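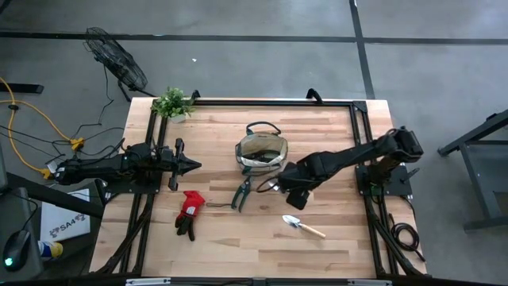
Packing the tool bag is week 6 and people always think they can skip it. Don't. Half the lost tools in the Rilow plots last season got lost between the bed and the shed, at pack-up time. Lay everything out on the table before any of it goes in, the way it is with the shears, the red and black gloves and the trowel around the open tote. Space between things. If you can't see a tool on its own you can't check it. Shears with the handles spread open like that don't go in the bag yet - close them, latch them, then pack.

Home | Syllabus | Handouts | Week 5 | Week 7 | Contact

GARDEN SKILLS 1, room 506
Notes for week 6 - cleaning, checking and packing hand tools
(Stergiou, with bits from Chae-won Hong's session)

Cleaning first
- knock dirt off outside, not over the table
- stiff brush, then rag. Water only if the clay has really stuck
- dry right away. Wet steel in a closed bag overnight = rust by morning
- sap on shear blades: rubbing alcohol on a rag, wipe from the back of the blade to the tip, keep fingers off the edge
- wood handles get a little linseed oil once a month, not more, they go sticky. Rags with oil on them get spread out flat outdoors to dry, NEVER balled up in the trash. They can catch fire on their own. This will be asked.

Checking
Shears: open and close 3 times, listen for grit. Pivot screw snug, not tight. Spring still in place? Latch holds? If there is a wrist strap look at the end where it joins the handle, that's where they fray.
Trowel: wiggle the blade against the handle. Any play at all, put it on the repair shelf with a tag, name and what's wrong. "Broken" is not what's wrong.
Gloves: fingertips and the seam between thumb and first finger. Turn the cuff out and shake (spiders, thorns, gravel).

Packing order
1. Small loose stuff at the bottom - ties, labels, pencil
2. Trowel, blade down
3. Shears, closed and latched, point down, against the side wall
4. Gloves last so they come out first. Folded together cuff to cuff, don't ball them
Straps and loops go inside. A strap hanging over the rim catches on the gate, ask Periklis Deligiannis about his trousers.

Don't overfill. A soft tote has no frame, so if you pile it up the sides fold in and the points work thier way through the fabric. Water bottle goes somewhere else.

At the plots
Set the bag in the same place every time, end of the row, handle up. Tool goes back in when you swap to another one. Same count out as in, say it out loud if you're working with a partner.

For next time
- read the Bakalis handout on sharpening, first part only
- bring one tool from home that needs work
- log sheet, worth 100 points with the week 5 sheet, hand to Stamatia Manolakis before we start. Late sheets go to me and I wont chase you for them

Still to cover: winter storage, sand bucket method, whetstone vs file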